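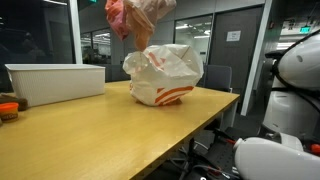

PLURNVILLE, Monday, February 28, 2022 – Students at Plurnville Technical College are spending the spring term teaching a robot arm to pick up plastic shopping bags, a job the class says is harder than it sounds.

The project is called Majimbun and is part of the second-year automation course. It is also the college's entry for the Storkeck Student Handling Contest, which takes place in August. Teams in the contest have to clear a table of household items and put each one where the rules say it goes. Bags were added to the item list this year.

The students work at a light wooden table with the arm mounted at one end. The practice items include toys, small containers and crumpled bags, among them a white one with orange stripes that has become the standard test piece.

"A box is the same box every time you put it down," one student on the team said. "You set the bag down and it's a different shape. Then the gripper touches it and it's another shape again."

The class began with rigid objects in the fall. By the winter break the arm could pick up blocks, cups and small tubs from most positions on the table, and the group thought bags would take two weeks. They are now in the seventh week.

The first problem was where to grip. The early version of the software looked for the middle of an object and sent the gripper there. On a bag, the middle is often the tallest fold, and it can have nothing but air inside. The fingers closed, the fold flattened, and the arm came up with nothing. The current version looks for a ridge or a knot and comes at it from the side.

The second problem was knowing if a pick had worked. Thin plastic weighs so little that the arm can't tell from its motors that it is carrying anything. For a while the program counted a pick as good whenever the fingers closed, and the students had to go back through the log and mark the real results by hand. That job took most of a weekend. The log now holds 1297 attempts, each with a note on the bag used, the starting position and the outcome.

The third problem is the handles. A loop that stands up is easy to catch, but it can also hook over a finger and stay there when the gripper opens. The class has a name for this in the log – "wearing it" – and it is listed apart from ordinary failed drops. A short shake at the end of the move clears some of them. The team has argued over whether to keep the shake, as the contest rules take points off for anything that lands outside its target area.
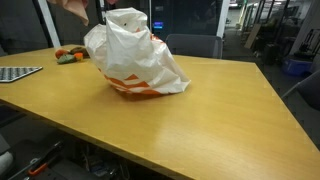 *Reading time: 6 minutes*

Under the contest rules, each team gets three rounds with 120 seconds a round. The judges set out the items, and the team can't touch the table once the clock starts. A correct placement earns 50 points. An item dropped on the floor loses points, and an item pushed off the table without being gripped loses more. The top team gets $500 toward equipment for its school.

The bags may be empty or lightly filled, and the judges may crumple or fold them. Teams are told what kinds of bags to expect but do not see the exact ones until the day.

That last rule has shaped how the Plurnville group practices. At first the students used a single bag and got good results with it, then tried a thinner one and lost nearly all of them. They now rotate the bags during each session. One student crumples and places the item while another, who has not watched, starts the run. The instructor asked for that change after noticing that people were setting the bag down in the way the arm liked best.

"We weren't cheating," another student said. "You just get used to putting it where it works."

Soft toys are used on the table for the same reason. They give a little under the fingers like the bags do, but they hold their shape better, so they make a useful middle step between a block and a bag. The students try a new grip on a toy first and move on to plastic when it holds.

Illov, a packaging supplier with a warehouse outside town, gave the class a carton of mixed bags in January and let the students visit its sorting line. The firm's staff handle returned bags by hand. A supervisor there told the class that workers pinch and twist in one motion, so that the plastic bunches up before it is lifted. The students went back and tried it. The twist is now in the program as a quarter turn of the wrist after the fingers close. It helps with the heavier bags and makes little difference with the thin ones.

The firm has not asked for anything in return, the instructor said, and the college has no plans to develop the work for sale.

Eleven students are enrolled in the course. Four write software, three look after the gripper and its wiring, and the rest run trials and keep the log. Jobs change every three weeks, which the students said was unpopular at first. Several of the programmers had never sat through a full afternoon of trials until they were moved over, and two of the fixes now in use came from that first swap. One was to slow the arm for the last part of its approach. The other was to stop the overhead lights from throwing off the vision software by having it ignore the bright patch on the tabletop.

The gripper fingers have also been changed. The first set had hard, flat tips that were fine for blocks. The team has since tried foam, rubber sheet and strips cut from a gardening glove. Rubber sheet is the favorite so far, although it picks up dust and has to be wiped between sessions or the grip gets worse. The glove strips worked well for a day and then started to peel.

Work on the next version of the finger pads starts this week. The class wants a tip that can slide under the edge of a bag lying nearly flat, which is the case the arm still fails most often. Flat bags were left out of the trials until this month, and the students expect the overall success rate to drop when they are added to the log in larger numbers.

The team has not released a success rate. The instructor said the figure would mean little while the mix of bags is still changing, and that the class will report one in its end-of-term paper along with the full log.

A second group at the college had planned to enter the contest with a wheeled robot but pulled out in January after the schedule for its parts slipped. Two of its members have joined Majimbun and are working on the order in which the arm should pick items up. At present it takes the nearest one first. That wastes time when a bag is leaning on something else, as pulling one can drag the other along with it.

The college entered Storkeck once before and finished in the lower half of the table. That team's arm handled every object it reached but ran out of time in two of its three rounds. Speed is a lower priority for now, the students said. They plan to fix the grip by the end of April and spend May on cutting the length of each move.

Practice sessions are held on weekday afternoons in the automation lab and are open to other students at the college. Anyone who wants to watch should sign in at the front desk and stay behind the taped line while the arm is on. The class is also collecting clean plastic bags of any size or color for the trials. There is a drop box beside the lab door, and the students ask that receipts be taken out first.

The team will hold a full practice round under contest rules before the term ends. The date will be posted on the department board.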